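Spelling Arm Project: Frequently Asked Questions

Student Robotics Club, Grerndale
Page maintained by Covadonga Olmedo. Last revised in March.

What is the spelling arm project?

A club project in which a student team programs a robot arm to take alphabet blocks from a tabletop and set them in a row that spells a given word. The arm has a two-finger gripper and a small wrist camera. Each team writes its own detection, planning and motion code on top of a shared base library called Melis. The project runs through one term and ends with a scored session against the club at Stastlow.

Do I need programming experience?

You need to be able to read and change a short Python script. If you can write a loop and a function, you can start. Members who have never programmed join the introductory group led by Precious Policarpio and move to a team when they have finished its exercises. Calculus is not required. You will meet rotation matrices in the second session, and the handout covers what you need.

How big is a team?

Two to five members. A team of one is not allowed because the safety rules require a second person at the stop button whenever the arm is powered.

What does the task look like from the arm's side?

Detection runs on the wrist camera only. There is no overhead camera, and fixed cameras may not be added.

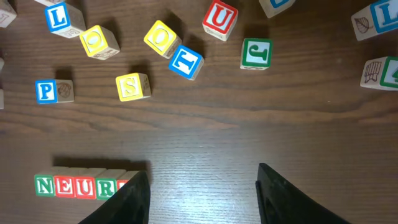
Teams tend to underestimate the letter detector. Most first versions are trained on upright letters and fail as soon as the blocks are scattered at arbitrary angles. The finished row is the easy part of the view, and even there a finger can hide a face: with N, E, U and R in place, the fifth block sits behind the left finger and most of its face can't be read from that pose. Your code should keep a record of what it placed and where. Do not rely on re-reading the row from the working pose. If you want to verify it, raise the wrist and take a second frame.

Which face of the block counts?

The colored-frame letter face. Some of the plain wood sides also carry engraved pictures or characters, and these do not count for scoring. A detector that picks up an engraved character and reports it as a letter is the most common source of wrong picks in early runs. Filter by frame color before you classify.

Can I use color to identify the letter?

No. Color helps you find a face, but the same color is used for several letters. Treat it as a region cue.

What about glare?

The table is varnished and reflects the room lights. Expect a pale patch that moves relative to the blocks when the wrist moves. Jonas Ruchti's notes in the Melis folder describe a simple exposure routine: capture at 2 settings, run detection on both, and keep the result with the higher confidence. Teams may not cover the table with cloth or paper during a scored run. Covering it for debugging is fine.

How do I pick up a block that is touching another one?

The gripper needs clearance on two opposite sides. If the block is rotated, rotate the wrist to match before you descend. If no clear pair of sides exists, nudge the neighboring block with a closed gripper and take a new frame. Never assume the nudge moved the block by the distance you commanded.
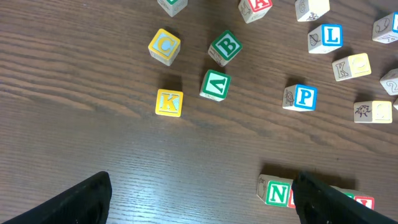
Wrist camera view, with the right finger overlapping the line of blocks at lower right.

How is the row judged?

A judge reads the row from the front. Each correct letter in the correct position scores one point. A block standing with the wrong face up scores zero, and so does a block rotated so far that the judge has to turn his or her head. Small gaps between blocks are accepted. A row that slopes slightly is also accepted, provided the order is clear. The reference frame for the row is the first block placed, so an error in the first placement is carried along the whole word.

How long is a run?

The limit is 30 minutes, including setup. The clock starts when the word is handed over and stops when the team calls the run or the limit is reached. Resets are allowed, but time keeps running.

May we move blocks by hand during a run?

Only to retrieve a block that has fallen off the table. The judge puts it back, in a place of the judge's choosing.

Who chooses the words?

Demetrio Collado draws them from a list of 1564 words. The list is public and sits in the Melis folder. Words that need more copies of a letter than the block set contains have been removed. Report any that were missed.

My gripper closes on air. What is wrong?

Check these in order.
1. The hand-eye calibration. If anyone has touched the camera bracket, redo it.
2. The table height constant. It changes when the table is moved.
3. The target point. Many teams send the center of the letter face as seen in the image, without correcting for the height of the block.
4. The frame timestamp. A stale frame from before the last motion gives a plausible but wrong position.

If all four are correct, log the commanded and reported poses and bring the file to the help hour.

Can we use a pretrained model?

Yes, if it runs on the club computer without a network connection. State the model and its version in your report. Teams that use template matching have no such requirement and have done well in past terms.

Can we change the fingers?

Finger pads may be replaced. The fingers themselves may not. Soledad Bautista approves all pad materials, and adhesive pads are refused.

What do we hand in?

The code, a log from one complete run, and a report of no more than five pages. The report must include at least one failed pick with an explanation of the cause. Reports without a failed pick are returned.

Is the Stastlow session held here?

It alternates. This term it is at Batudau Hall, and the arm travels in its own case. Allow time for recalibration on arrival. The tables there are a different height from ours.

When is the help hour?

At 4:30 p.m., before the regular session. Bring your log file. Questions about joining go to Precious Policarpio, and questions about scoring go to Demetrio Collado.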